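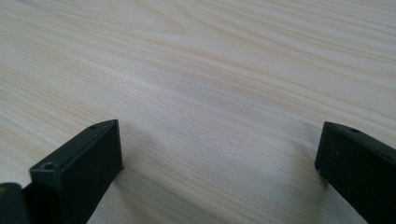 Leonor Sequeira wrote in after the last edition to say that two coats of Idel hardwax oil were plenty and that the third one in this guide was there to sell tins. She may be right. Section 4 now gives two.

4. Oiling a pale wood top

The label promises a dry finish in 50 minutes. Plan on leaving it overnight.

1. Sand with the grain. Stop at 180 grit. Going finer is supposed to give a silkier feel, but the oil soaks in less.
2. Vacuum, then wipe with a barely damp cloth. Skip the tack cloth sold with the Losstead kit, as ours left a sticky film.
3. Stir the tin. Do not shake it.
4. Put a small amount on a white pad and work it in along the grain. If you can see a wet shine, you have used too much.
5. Wipe off the excess after about 10 minutes.
6. Repeat steps 4 and 5 the next day.

Note: "Natural" oils still turn pale wood yellow. The Politton white-tint version is said to prevent this. Gaurav Bhatt's test board, done in July, was only a little lighter than the untinted one. Try it on the underside first.

Caution: Oily rags can catch fire on their own. Lay them flat outdoors to dry, or soak them in water. Do not ball them up in a trash can, whatever the tin says about low risk.

For rings and scratches, see section 5.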